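Sultero: groceries, bags and white surfaces
README, September release

Sultero is a collection of short clips about putting groceries away. There are 1,638 of them, which is more grocery handling than anyone in our office has done at home in years. The subject is packaging: film, pouches, printed bags, and the flat pale places where people set them down.

Most of what goes wrong with this kind of material goes wrong at the edges. White bag on white surface is the classic. We kept those clips in and marked them "pale" in the notes column, where you can filter them out and pretend your kitchen is navy blue.
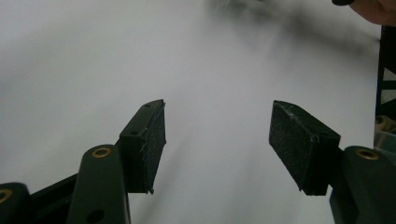 The clips come in two folders. "palacios" holds 443 and deals only with setting things down. "satska" holds the rest and deals with everything else, a category that grew until we stopped trying to name it. Both names are left over from the old Pisteslow shelf labels. Changing them would break three scripts and one friendship.

Labels
Each clip has one verb (lift, fold, turn, set down, fuss) and one noun. "Fuss" covers any stretch where a bag is being handled and no other verb will admit to it. Please don't merge it with "fold." We tried, and the folds got worse.

Printed text is copied as it reads, in whatever script, with a question mark for letters that are blurred or out of view. Don't complete a name from memory. The bag says what it says. 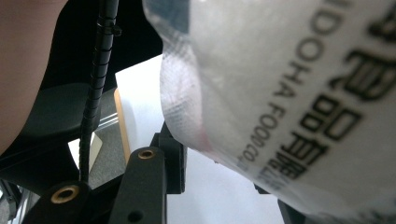 Printed food bag, white translucent plastic, text at an angle. Latin line entered as "?DOOHA FOOD CO."; Korean line entered separately.

Known problems
Wrinkles get labeled as seams. Seams get labeled as wrinkles. Brand counts are lopsided and should not be taken as shopping advice.

Corrections go to Emiliano Galindo, who reads all of them and answers the short ones.

We use cookies to remember your download settings. Accept | Manage

Contact | © Pisteslow | Back to top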